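Shed Notes: Getting the Kayak Ready Without Ruining the Kayak
Updated May 2025

The boats at Provarby Landing come out of their sheds every spring looking as if they had been stored by burglars. Mine included. What follows is a pile of workshop tips, most of them learned by doing the other thing first.

Start with the hatch covers
Rubber covers left on tight from November onward go stiff and take on the shape of whatever was leaning on them. Take them off before winter, wipe them with plain water and a little dish soap, and hang them on a nail. If you find a mouse nest in the rear compartment, you stored the boat with the covers off and no mesh over the holes. An old pair of pantyhose and a big rubber band will keep mice discouraged, or at least make them work for it.

Scratches
Most scratches on a plastic hull don't matter. Run your thumbnail across one. If the nail slides over, go paddling. If it catches, shave off the little curl of plastic with a sharp razor scraper held nearly flat, and then go paddling. I once spent 16 hours sanding the bottom of a touring boat through four grades of paper, up to 2000 grit, and then dragged it across an oyster bed at low tide. It was a beautiful finish for most of a morning.

Fiberglass is fussier. A chip in the gelcoat lets water in, so dry the spot for a couple of days, tape around it, and fill it a hair proud of the surface. Stir slowly. Bubbles you whip in at the bench will be there when you sell the boat.

Fittings and bolts
Stainless bolts in brass inserts will seize if you give them a winter to think about it. Back each one out, rinse it, and put a dab of marine grease on the threads. I use Jendum because the hardware store had a dented tub of it marked down, and at my rate it will outlive me. Tighten by hand, then a quarter turn with the driver. If the plastic around the washer dimples, you went too far and you know it.
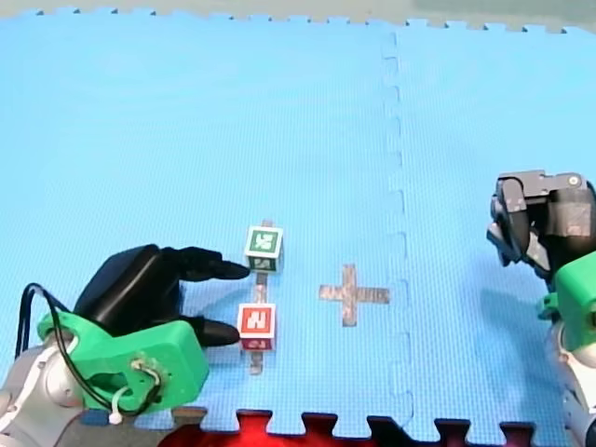
Replace deck bungee when the cover looks fuzzy or when it stretches and stays stretched. Melt the cut ends with a lighter, outdoors, and roll them between two wet popsicle sticks while they're soft. Wet fingers also work, once.

Thread the new cord by taping it end to end with the old one and pulling it through - this takes five minutes. Pulling the old cord out first and then trying to remember the pattern takes an evening, a flashlight and somebody else's boat to copy from.

Skegs and rudders
A stuck skeg is nearly always sand. Flush the box with a hose from below and wiggle the blade by hand before you touch the slider. Forcing the slider kinks the cable, and a Kárason replacement cable takes its own sweet time getting here. A short loop of cord tied through the tip of the blade gives your paddling partner something to pull when it jams at the launch. If there's already a hole there, use it. If there isn't, drill a small one and try to look confident.

Hanging it all up
Two wide straps from the rafters, each set a quarter of the boat's length in from the ends. Narrow rope leaves dents. So do bare sawhorses, especially in a hot shed. My own boat, Prusik, has a flat spot under the seat that I describe to people as a design feature - it makes her very stable on lawns.

Write the date and whatever you fixed on a strip of masking tape inside the rear hatch cover. Check the drain plug before you load up. Then check it again at the ramp, where it will be the one thing you left on the bench.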